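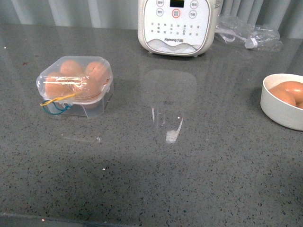
Brown eggs in a clear lidded container.

Shell Strength and the Older Flock: Melaniia Kravets on What a Packing Room Measures

By Lina Semaan

Melaniia Kravets runs the quality bench at Bakalis, a packing station that takes eggs from the farms along the Prurnska road. Her background is in materials testing. She spent six years on ceramic tile before moving to eggs, and she still uses the vocabulary of the earlier job. Shells have a load path, a flaw population and a failure mode. A dozen is a sample.

We spoke in the bench room one morning in May, between the first and second farm deliveries. The subject was shell quality in late lay, the period after a hen passes 60 weeks or so of age, when eggs get larger and breakage in the packing room goes up.

"People ask if the old hen runs out of calcium," Kravets said. "She puts down nearly the same weight of shell as she did before. The egg is bigger, so the same material covers more area. It's thinner on average. Then on top of that the structure gets less regular, and thickness alone stops being a good predictor."

A hen's egg spends most of its formation time in the shell gland, commonly 18 to 20 hours of a cycle slightly longer than a day. Most of the shell is laid down at night, when the bird isn't eating. Calcium comes from whatever is still dissolving in the gut and from a reserve of medullary bone that she can draw on and rebuild. Kravets regards feed timing and particle size as the two things a farm can change fastest.

"Fine limestone goes through quickly. If it was all eaten at breakfast, not much is left at two in the morning. Coarse particles sit in the gizzard and dissolve slowly. For older birds we ask the farms to move toward coarse, and to put a good part of it in the afternoon feed. You see a response in days, if you're going to see one."

The largest of the supplying flocks is a single house of 3620 brown layers, and it's the one she has followed most closely. At the start of the current trial the birds were on a mostly fine ration, fed in the morning. The farm changed the limestone first and left the timing alone for three weeks, at her request.

"Farmers want to change everything at once, and I understand that. They're losing eggs. But if they change the stone, the clock, the vitamin D and the lights in the same week, I can tell them it got better and I can't tell them which bill they can stop paying."

The bench uses three measurements. The first is specific gravity by salt solution, an old method in which eggs are moved through a row of buckets of increasing density until they float. It is cheap and leaves the egg intact. Its weakness is the air cell, which grows as the egg loses moisture, so eggs have to be tested at a consistent age. The solutions also drift as water evaporates and as eggs carry salt from one bucket to the next. Kravets checks each bucket with a hydrometer before every run and keeps the lids on between runs.

The second is breaking force. An egg is placed on its side or on end between two flat plates and loaded at a constant rate until the shell fails. The tester is an Iken bench unit, bought used, with a load cell that she had recalibrated on arrival.

"Orientation matters more than people expect. On end is stronger. If one technician loads on the side and another on end, you have two data sets and they think they have one. We load on the side, always at the equator, and it's written on the tester in marker."

The third is thickness, taken with a ball-tipped micrometer at three points around the equator after the membranes are stripped. It is the slowest of the three, and she has cut it to a subsample. Membranes left in place add to the reading and add to it unevenly.

For the first stage of the trial she pulled 419 eggs over the three weeks, all from the same time window each day. Collection time was fixed because eggs laid at different hours differ. Afternoon eggs from the same flock tend to have somewhat better shells than those laid first thing.

I asked what she had found so far. She was careful with the answer.

"Specific gravity moved up after the coarse stone went in. Breaking force moved less than I expected. The spread got narrower, though, and for a packing room the spread is the whole question. The average egg never breaks. The ones that break come out of the bottom tail. If I lift the weakest five percent I can leave the average where it is and the farm still gets more saleable eggs."

This is where the tile experience shows. Brittle materials are not well described by a mean and an error bar. A shell fails from its worst flaw under the load it happens to see, and two shells of equal thickness can differ widely. Kravets plots her breaking data on Weibull paper (she does it in a spreadsheet, but calls it paper) and watches the slope.

She also keeps a record of cracks by type. Hairline cracks are the hardest to find, and they can open up between the farm and the store. Star cracks, with lines running out from a point, indicate impact. Egg against egg on a belt junction produces them, and so does a drop from nest to belt.

"When a farm has a sudden rise in star cracks, I don't want to hear about feed. Feed doesn't go wrong in one afternoon. I want to know who changed the belt speed, or how long it's been since anybody emptied the belt. Eggs piling up at the end of a row will hit each other."

One farm spent a good deal of money on a mineral supplement before anyone looked at a transfer point where the padding had worn through. The padding was replaced in a morning. She wouldn't name the farm. She did say the supplement was probably harmless.

Candling at the station is done by eye over a light table, with an acoustic crack detector ahead of it on the line. The detector taps each egg in several places and listens. An intact shell rings, and a cracked one is damped. It rejects more eggs than it should when shells are thin, because a thin shell responds differently as well, so the threshold has to be revisited as a flock ages.

"The default setting came from the manufacturer's test eggs, and those were from young birds. For our oldest house it was throwing out sound eggs. I hand-checked 300 rejects under the light and adjusted from there. You lose some cracks through the gate when you do that, so the people at the table have to know it's been done."

Washing came up next. Commercial eggs in the United States are washed, and the wash water has to be kept warmer than the egg. If the water is cooler, the contents contract and can draw water and bacteria in through the pores. The usual rule is 90 degrees Fahrenheit or higher and at least 20 degrees above the temperature of the warmest egg. Too large a difference brings its own trouble in the form of thermal cracks, particularly when eggs come straight from a cold room.

Kravets lets cold eggs temper before they go in. In the summer the interval is short. In the winter she has had arguments about it with the line supervisor, and she described those as productive.

Shell color, she said, is a poor guide to strength. In brown layers the pigment is deposited mainly toward the end of shell formation. Paler eggs in a brown flock can point to stress, disease or simply age, and she notes a change in color as a reason to look further.

"I've had a buyer send back pale ones as weak. We broke them on the tester and they were fine. Then he wanted to know why they were pale, and that was a fair question, and it was heat."

Of the eggs that went through the station during the trial, 1732 were set aside from the test house as cracked. She has assigned a crack type to all of them. The next step is to match those against the belt logs, which the farm keeps in a notebook. Some of the entries give a time and some say "after lunch."

The second stage changes the feeding clock. A third, if the farm agrees, will add a small midnight feed, a practice in which the lights come on for an hour or two during the dark period so that birds can eat and drink while the shell is forming. Kravets is interested in it for the last ten weeks of the cycle. The farm is less interested, since it will have to reprogram the controller and somebody has to check that the lights went off again.

I asked whether longer laying cycles, which breeders have been working toward for years, would make her job harder.

"The birds are better than they were. A flock at 80 weeks now gives me shells I'd have been pleased with at 70. But the farms take that improvement and spend it, they keep the birds longer, so what arrives here is about as difficult as it always was."

The second delivery had come in by then, from Sukwood, a smaller farm with two young flocks. She took a tray from the middle of the stack, skipped the top one, and wrote the arrival time on the sheet before she opened the first bucket.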